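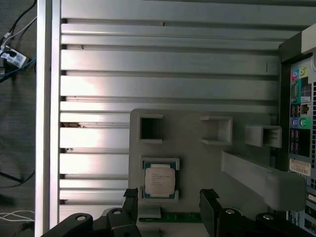
Faizal Majimbun

I bought the Dekker bit driver set last August to rebuild my old home server, and I've been reaching for it ever since. Hinges, eyeglasses, the battery door on my daughter's keyboard, the lot. It's the first small driver I've owned that I go looking for when it isn't in the drawer!

The handle is what sold me. It's a little thicker than the one on my old Vusater, with a cap that spins freely under your palm, so you can lean on a stubborn screw and still turn it with two fingers. The bits seat with a proper click (lovely sound) and they stay put when you pull the driver back out. I stripped more screws than I'd like to admit with the Vusater. With this one, I've ruined none.

You get 21 bits in a slim tray with a sliding lid. The sizes are printed next to each slot in letters I can read without my glasses, and the tray holds on to the bits well enough that I've dropped it down the basement stairs and lost only one, a tiny flathead I never used anyway.
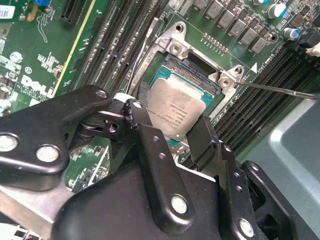 Processor and open socket, with the metal retention frame around it.

Now the grumbles. The extension shaft wobbles. Only slightly, but in a deep case you feel it, and I ended up borrowing a long Henelano driver for the far corners. The magnet could be stronger too. And why is there no loop or hook on the tray? Mine lives on a pegboard now, hanging by a rubber band.

Still, I'd buy it again tomorrow. Toserbridge has the set in gray or orange. Get the orange, it's much easier to find under a desk.

Rating: 9 out of 10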